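5.2 Gripper Cable Faults (Code 1889)

Welcome to the fault section! The Pralotitz two-arm unit is a lot of fun to run beside a table, and code 1889 is the stop you are most likely to meet in your first week. It means the controller lost contact with one of the grippers for a moment. Both arms hold position, and the Serkusus panel shows the side that dropped out, L or R.

Caution: Holding arms are still powered. Press the emergency stop before you reach between the arms or touch a cable.

Most 1889 stops come from the cable that runs outside the arm. It needs a loop of slack at the gripper housing so the wrist can turn. Too little slack and the plug gets pulled. Too much and the loop can catch on a wall or a table edge.
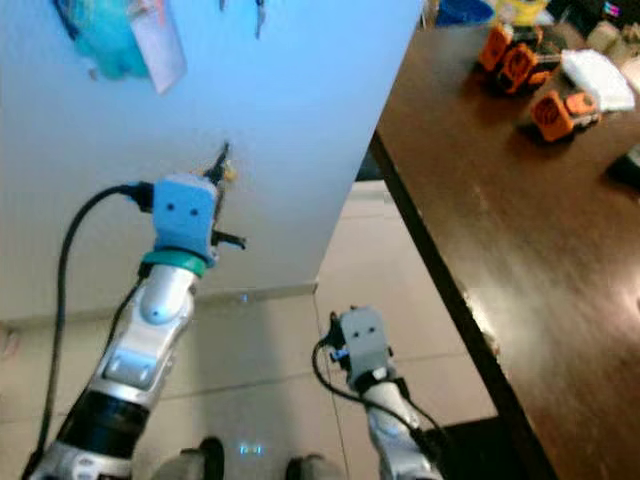

A cable can pass a test with the arm parked and still drop out at full wrist turn, so please don't stop at step 3. The full check is quick, and it's very satisfying to see the code clear!

To find the fault:

1. Press the emergency stop and wait for the Serkusus panel to read HOLD.
2. Follow the cable from the gripper housing down the arm. Look for kinks, flat spots and shiny rub marks.
3. Push the plug straight in until it seats. Do not twist it.
4. Check the loop against anything close to that arm, walls included.
5. Release the stop, choose Service, then enter 2616 to start the slow wrist test.
6. Watch the loop through 5 full cycles. Stay outside the marked floor zone.
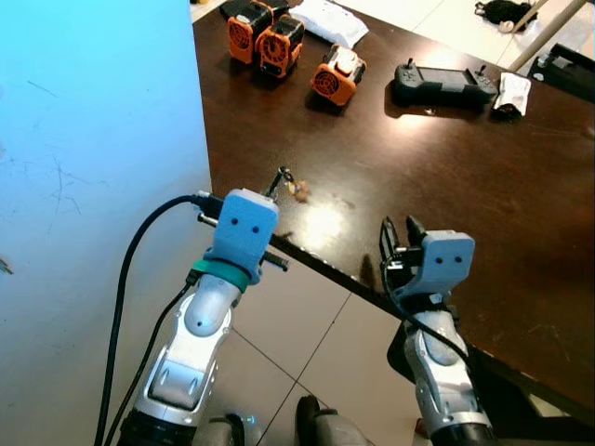
Figure 5-3. Both arms raised at the table, wall on the left side.

Note: If the code comes back on the same side, swap in the spare Agbeko cable and run the test again. If it comes back on the other side, check that cable too before you order parts.

5.2.1 Moving the unit away from a wall

When the loop touches a wall during the slow test, move the unit. Don't tape the cable flat to the arm. Tape takes up the slack the wrist needs, and you will be back at 1889 before lunch.

1. Lower both arms to the rest pose and switch off.
2. Unlock the base and roll it clear of the wall.
3. Lock the base, switch on and repeat the slow test.

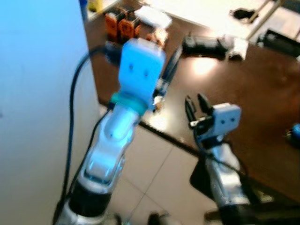
Figure 5-4. Cable loop on the left arm, next to the white panel.

Caution: Never clear an 1889 from the Clireck remote app while someone is within reach of the arms. The grippers may move as soon as contact returns.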